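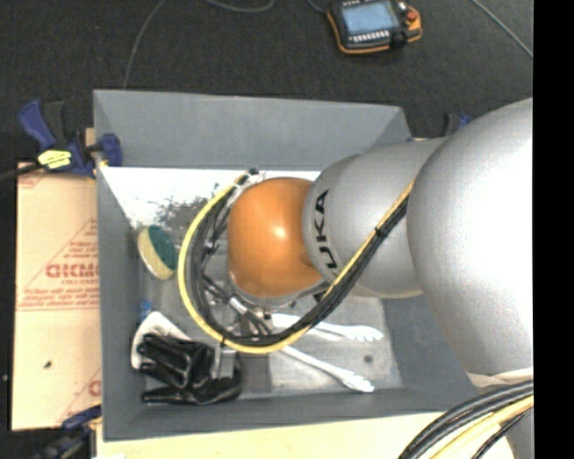 *Momura teaching staff, for the Stulitz series in digital markets. Revised September.*

# Chapter 3: Pricing Thinly Traded Game Assets

Chapter 2 treated the game token as a currency with an issue schedule and a set of sinks. The items that players buy with that token need a different treatment. A token is fungible: any unit will settle any debt, and one order book serves all holders. A card, a plot of land or a character is either unique or issued in small runs, and most of the run never reaches the market. The price shown on a marketplace page is therefore a weak measure of what a holder could receive.

The chapter covers listed price, realized price and liquidation value. It assumes the reader can follow a simple order book and has read the section on token emission. Readers who skipped that section should at least review the definition of circulating supply, which is used below without comment.

## 3.1 The floor price

The *floor price* of an item is the lowest price at which any copy is currently offered for sale. It is an ask. It records what one seller would accept and says nothing about whether a buyer exists. Marketplaces display it because it is easy to compute and is always available as long as one copy is listed.

Consider Naslow, a trading card game used throughout this book. One of its cards was issued in a run of 3,203 copies. The floor price is 50 tokens. Multiplying the two gives a nominal capitalization of 160,150 tokens, and a figure of this kind will often be quoted in player forums as the "value" of the card.

The calculation applies the price of a single marginal copy to the whole run. If only a handful of copies are listed, the floor is set by a handful of sellers. The remaining copies sit in decks, in rental pools or in wallets whose keys have been lost. Nothing in the floor price separates these cases, and each has a different effect on future supply:

- Copies in decks can return to the market when the rules change and the card becomes weaker in play.
- Copies in rental pools return when rental yield drops below what the owner could earn elsewhere.
- Copies in lost wallets do not return, although they still count toward the issued total.

An analyst should subtract the third group from circulating supply where it can be identified. In practice it is estimated from wallet inactivity, and the choice of cutoff affects the result. Section 3.4 discusses cutoffs.

## 3.2 Realized price

The *realized price* is the amount at which a copy last changed hands. It has one advantage over the floor: a buyer took part. It also has two defects. The sale may be old, and the buyer and seller may be the same party.

The second defect is called wash trading. Where marketplace fees are low, or where a platform rewards trading volume with tokens of its own, an owner can move an item between wallets at a rising price and pay only the fee. The trade history then shows demand that does not exist. A common screen removes any sale in which both wallets were funded from the same source. The screen misses traders who fund their wallets through an exchange, and it will sometimes remove a real sale between members of one guild.

After screening, the analyst is left with fewer observations, spread unevenly over time. The median of recent sales is preferred to the mean here, as one mistyped listing can shift the mean a long way.

## 3.3 Liquidation value

The *liquidation value* of a holding is what the owner would receive by selling all of it into existing bids, net of fees and any royalty owed to the game publisher. It is found by walking down the bid side of the book until the holding is exhausted. If the bids run out first, the unsold remainder is carried at zero.

This is a strict rule, and many holders object to it. A patient seller can usually do better by listing copies one at a time. The rule answers a narrower question — what the holding is worth today, to someone who must sell today — and it is the relevant one when items are posted as collateral.

The Rüegg lending protocol, examined in the exercises, originally valued collateral at the floor. Borrowers who held many copies of one card could draw loans far above any amount the lender could recover from the bids.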